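About Us
Home / Company / About Us

Sterninstead makes one thing, in two sizes, and has been making it long enough to have opinions. The thing is the Vida, a hand-held gripper kit. You squeeze it, the fingers close, and whatever you were reaching for gets picked up, on a good day, the way a robot arm would have picked it up. People use it to work out how a robot should handle their parts before they spend real money on the robot.

We started in the back half of a former carpet showroom in Melurcombe, which explains the carpet. Tibor Bakos had spent 8 years installing arms in packing plants and had noticed that most of the arguments were about the last four inches. The customer wanted to know if it would hold the jar. The salesman said it would hold the jar. Then everyone stood around a very expensive machine and watched it not hold the jar. Tibor's idea was that you could have this disappointment much earlier and for much less, using your own hand. We have since dropped "earlier disappointment" from the brochure, over his objections.

What you get

The standard Vida kit comes in a padded case with the gripper, two fingers, four pairs of grip pads, spare screws, the one wrench that fits them, and a manual that is shorter than it used to be. The large Vida is the same kit with a wider opening and a bigger case. Both cost less than a day of having an integrator visit, and we will put that in writing if you send us the integrator's quote.

Pads are the part that wears out. They are supposed to. We would rather you chew through a set of pads than a set of products, and we sell replacements by the pair without making you join anything. If the edges are getting ragged but the face still grips, keep going. If you can see bracket through the face, please stop.

The trial service

Plenty of people don't want to buy a kit. They want to mail us a box of their stuff and find out if it can be picked up. We call this service Traloseo, a name we paid for and therefore intend to use. You send up to 9 different items. We try each of them on the bench with every pad we stock and write back with what held, what slipped, and what we had to sweep up. The report is plain and usually two pages. If the answer is "use a suction cup," the report says so, and we don't sell suction cups, so you can trust us on that one.

Things we have been sent include bagels, door hinges, a wet sponge in a bag marked WET, and 300 identical rubber feet from a customer who read "up to 9 different items" with a lawyer's eye. We did the rubber feet.

Who we are

There are nine of us. Two design, three build, one answers the phone, and the rest do whatever Tibor has just thought of. Every kit is put together and tried by the same person, whose initials are inside the lid of the case. If something is wrong with yours, tell us the initials. It will be handled kindly.

We don't do custom fingers in quantities under 400, we don't do anything medical, and we close for a week every November when the building's heating is looked at and found to be the same as last year.

Visits

You can come and try a Vida before ordering. Call first, bring your own parts, and park on the side with the loading door. Coffee is available but has never been part of the offer.
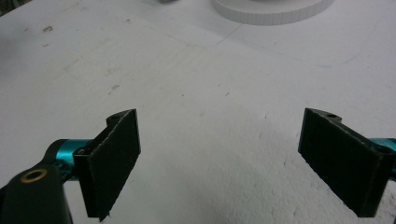

Tibor read this page before it went up and wants it known that the manual is still too long, that the large case doesn't close properly unless the wrench goes in first, and that he would have held the jar.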